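**Sultside Housing and Linen Program – Minutes of the General Meeting**

Held 5th July in the ground floor meeting room, Sultside.

Chair: Euan Lennox

**1. Opening and previous minutes**

The Chair opened the meeting and acknowledged apologies as listed in the attendance book. The minutes of the February meeting were accepted with one correction: under item 4, "Lullen" should read "Cairns" as the destination of the winter bedding.

**2. Matters arising**

The replacement dryer has been installed and the old unit removed. The invoice from Jandesano, in the amount of $2,704, was tabled and approved for payment. The question of who holds the spare key to the linen cupboard remains open and is carried forward.

**3. Clothing and folding**

The meeting considered the written procedure for folding clothing before it goes to residents' rooms. Members noted that knitted tops continue to come up from the laundry bunched, with sleeves caught underneath, and that the present wording deals mainly with towels and sheets.

The Chair proposed that long-sleeved garments be laid out on a covered surface, the sleeves brought clear of the body and creases eased out by hand before the first fold. A member asked whether a bed was suitable for this purpose. After discussion it was agreed that a made bed may be used, provided the fitted sheet has been pulled smooth and nothing else is being sorted on it.

Blue shirt, handling and laying out:
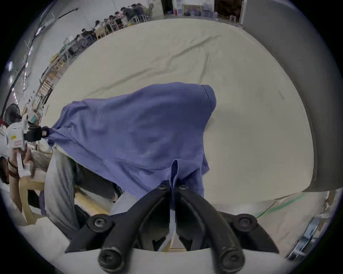
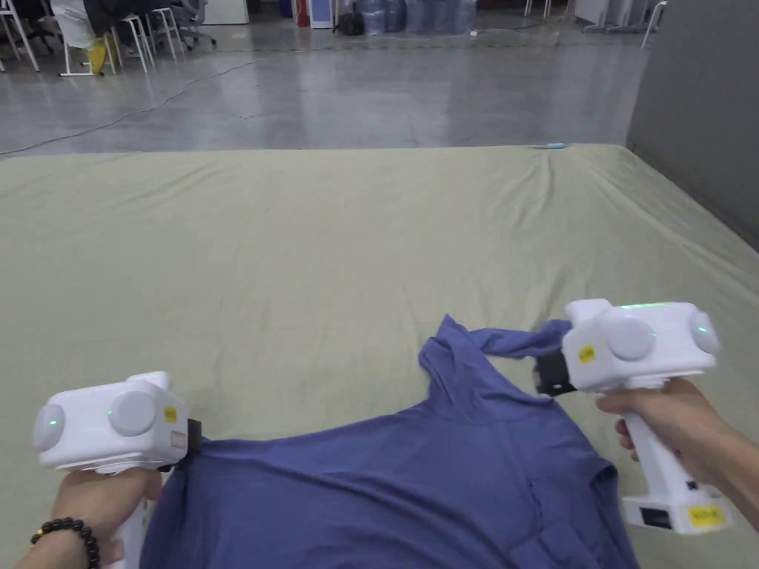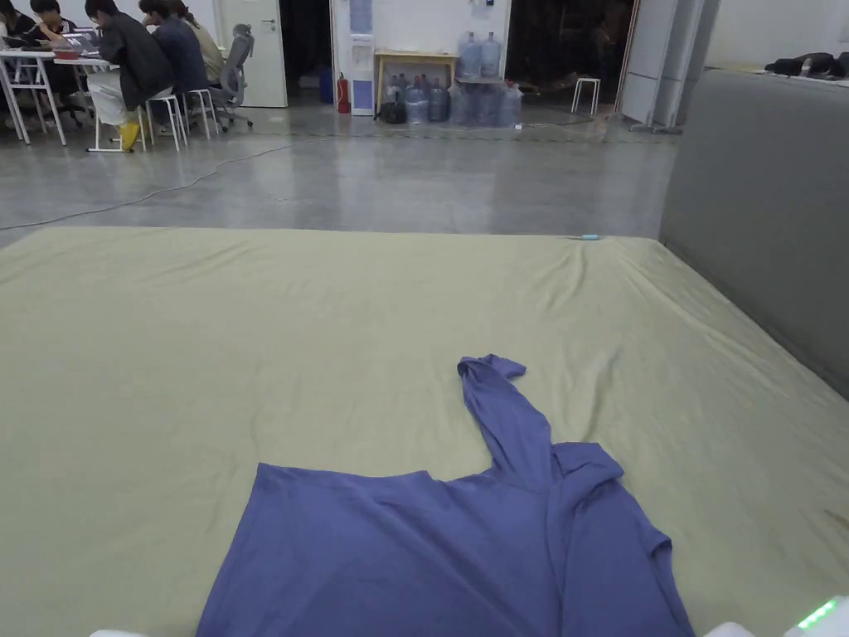
It was further agreed that sleeves are to be folded across the back of the garment and the hem brought up last. Garments are to be stacked with the neck facing outward so that size labels can be read without disturbing the pile. Shirts with marks or loose stitching are to be set aside for mending and not returned to the shelf.

One member asked that her objection to folding in thirds be recorded. She considers that a simple half fold is quicker and sits better in the shallow drawers at Lullen. The Chair undertook to measure the drawers – the widths given on the plan are not reliable.

*Resolved:* that the procedure be reworded as discussed and posted in the laundry and on the inside of the linen cupboard door.

**4. Stock and orders**

The stock sheet shows 444 fitted sheets across all sites. The meeting approved the purchase of 100 pillowcases in a plain colour. A request for patterned quilt covers was deferred until the cost of freight to Cairns is known.

**5. Bedrooms**

Members were reminded that bedheads are to be wiped down whenever linen is changed, and that clothing and bags are not to be left on top of them when a room is made ready. Cables should be cleared from walkways before floors are mopped.

**6. Other business**

The labelling of storage tubs was raised. The Chair will circulate a revised list of labour and cleaning hours with the next agenda.

**Actions**

- E. Lennox – reword folding procedure; measure drawers at Lullen
- Office – pay Jandesano invoice; order pillowcases
- Office – obtain freight cost, Cairns
- All – report whereabouts of the spare cupboard key

There being no further business, the meeting was closed by the Chair.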